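La jornada de puertas abiertas de Brirel, fabricante de colchones, empezaba a las diez, o eso ponía en el cartel. A las diez y media seguíamos en el aparcamiento, admirando los palés.

Nos guió Mali Griffiths, que lleva 4 años en la casa y habla de la espuma como otros del vino. Aprendí que un muelle se comprime 1000 veces antes de que alguien lo apruebe – más de lo que aguanto yo una reunión.
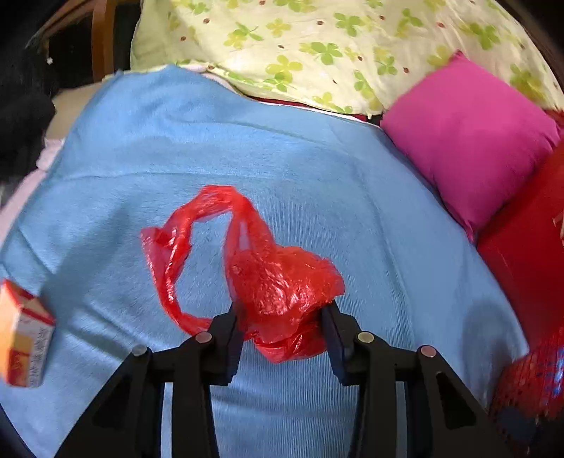

El café, de máquina y a 60 céntimos, fue lo más firme de la mañana. Luego nos dejaron tumbarnos en el modelo Raltis, por turnos y sin zapatos. Un señor de mi grupo se durmió y hubo que reorganizar el recorrido. Repiten en mayo; conviene llevar calcetines presentables.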